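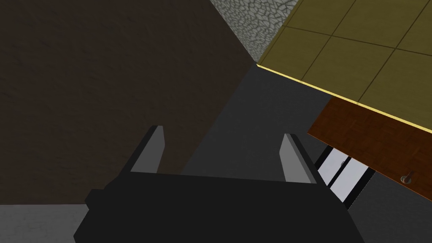
Slide 1. Simulated kitchen, gripper view, nothing in the fingers yet.

Home Program Speakers Slides Venue Contact

Speaker notes, Lurdes Peixoto
"Before you sign for the arm"
Sep 10, 2021

Slide 1 (leave it up while people sit down)

Good morning. I do equipment planning for Guerreiro, which runs the kitchens at Trindville and Dostby. I was asked to talk about how we budgeted for automation. We have budgeted for it twice and bought it zero times, so adjust your expectations.

What's on the screen is rendered. Tiled counter, wood cabinet with a little round knob, a stone wall in the corner. Two fingers, open. This is the kind of view we were asked to approve money on.

Ask the room: who has a cobblestone wall in their kitchen? (Wait. Don't fill the silence.)

My point is small. A simulated kitchen costs its owner very little to rearrange. Look at how clear that gray floor is between the brown surface on the left and the cabinets on the right. At Dostby that strip of floor has a mop sink, two carts and a door that opens the wrong way. Moving the door was quoted separately.

Slide 2. The quote

First quote came in June. The arm was one line. The gripper was another line. Then there were 19 more lines, and I would like you to read those before you read the top two.

Read out: mounting, guarding, floor survey, electrical, "integration services" (ask what that means, and ask again when they answer), operator training for the first shift only.

Spare fingers were not on it. I asked. They were "available." Plenty of things are available.

Slide 3. What the simulation was for

I don't want to be unfair here. Simulation is a reasonable way to try reach and clearance before anybody drills a hole. We used it at Trindville and found out the base was in a bad place. That saved us a slab repair, and I'd pay for it again.

What I won't do is take a success rate out of it and put it in a spreadsheet. The supplier ran 188 simulated drawer pulls and gave us a percentage to one decimal place. Our drawers stick. One of them opens only if you lift it first. I asked whether the model had a sticking drawer and was told it could be added as a change request.

Go back to slide 1 for a second. Point at the knob. Small, round, slightly shiny. Now ask who is paying if your hardware is different, because swapping handles across a whole site is real money and it never shows up under "robot."

Slide 4. The budget as we do it now

Purchase price goes in last. Start with the building: power, floor, doors, drains. Then people. Somebody has to be standing near this machine for the first 12 months, and that person has a wage and takes vacations.

Then downtime. Assume the arm is out of service and price the work being done by hand, same as today. If the plan falls over at that line, it was a weak plan.

We hold back 13 percent for things we forgot. Finance hates this. Trandport, our internal name for the cart project, used all of it before delivery.

Slide 5. Questions to put to a supplier

Can we see it run in a room you didn't build?
Who changes the fingers, and how long are we down?
What was left out of the simulated kitchen?
If we move the counter, what do we pay you?
Will you lease it for one season?

That last one gets you the most useful look on a salesperson's face. We had one yes, with a minimum term longer than the lease on the building.

Slide 6. Where we are

No purchase this year. Trindville gets a new floor and wider doors, which the cooks wanted anyway. We look at arms again once the floor is in.

If someone asks about payback: I have a figure, I don't believe it, and I'm not putting it on a slide. Take remaining questions at the side table, they need the room back.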